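Notes on bedroom humidity, second heating season

The hygrometer log now covers two winters, so I can replace last year's guesses with something better. The flat is on the third floor of the Cernovau building, tiled throughout, with a single radiator under the bedroom window and no mechanical ventilation apart from the bathroom fan. Last February I had condensation on the lower part of the glass most mornings. This winter I had it on 13 mornings in total.

The sensor is an Irnico logger with a replaceable coin cell. It records temperature and relative humidity every ten minutes and exports a plain text file. I checked it against a saturated salt solution before the season started. Table salt and a little water in a sealed jar should settle near 75 percent at room temperature. Mine read two points high, so I subtract two points from everything. The same test at the end of the season gave the same offset.

Relative humidity alone is a poor number to compare between rooms. It moves when the temperature moves, even if the amount of water in the air stays fixed. I convert each reading to dew point before plotting it. If the dew point of the room air is above the temperature of the glass, water forms on the glass. The rest is a question of where the water comes from and how fast it leaves.
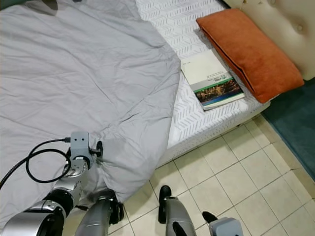
A sleeping adult gives off moisture all night through breath and skin. With the door closed, the bedroom dew point climbs from the time the light goes out and flattens toward 4 a.m. The plateau is where leakage through the window seals and under the door matches the source. Opening the door lowers the plateau more than I expected. Opening the window lowers it further, but the radiator then runs for the rest of the night and the meter shows it.

Bedding complicates the curve. Cotton and most fillings take up water vapor during the night and release it over the following hours. If the bed is made tight as soon as you get up, the release is slow, and part of the previous night's moisture is still there at bedtime. I ran two weeks with the covers pulled up immediately and two weeks with them folded back until noon. The evening starting dew point was lower in the second period, though the weather outside was also drier, so I give this result limited weight.

The mattress matters too. Mine sits low, and the underside gets little air movement. I stand it on its side every other month and check the bottom for spots. None so far.

Curtains were the larger effect. A heavy curtain closed at night insulates the glass from the room, so the glass runs colder, but it does not stop vapor from getting behind it. Leaving them open a hand's width in the middle gave me less water on the sill in the morning. The trade is a cooler room and some street light.
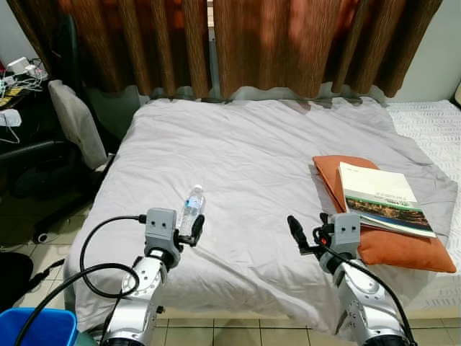 The main change this year was a dehumidifier. I bought the Haddad 385, a compressor type, after reading too many spec sheets. Points for anyone considering a similar unit:

- The advertised extraction rate is measured in warm, very damp air. In a cool bedroom, expect a fraction of it.
- The built-in humidistat is coarse. I set the target to 55 and the logger shows the room swinging several points either side.
- The fan keeps running after the compressor stops. On mine this can't be turned off.
- The tank float sticks if the tank goes back in at an angle. Push the left side in first.

I run it in the evening with the bedroom door closed, then switch it off and open the door for the night. The noise is too much to sleep next to. I also looked at the Astier desiccant model, which is lighter and does better in cold rooms, but it uses more power per pint of water removed.

The log has a gap of 101 readings in the middle of the season, when the coin cell died and I didn't notice. I left the gap blank in the plots and did not interpolate.

For next winter I want a second sensor taped to the lower corner of the glass. At the moment I estimate the glass temperature from the outdoor reading, and that is the weakest number in the whole exercise. I also need to replace the seal on the hinge side of the window, where a strip of tissue still moves when the wind is from the north.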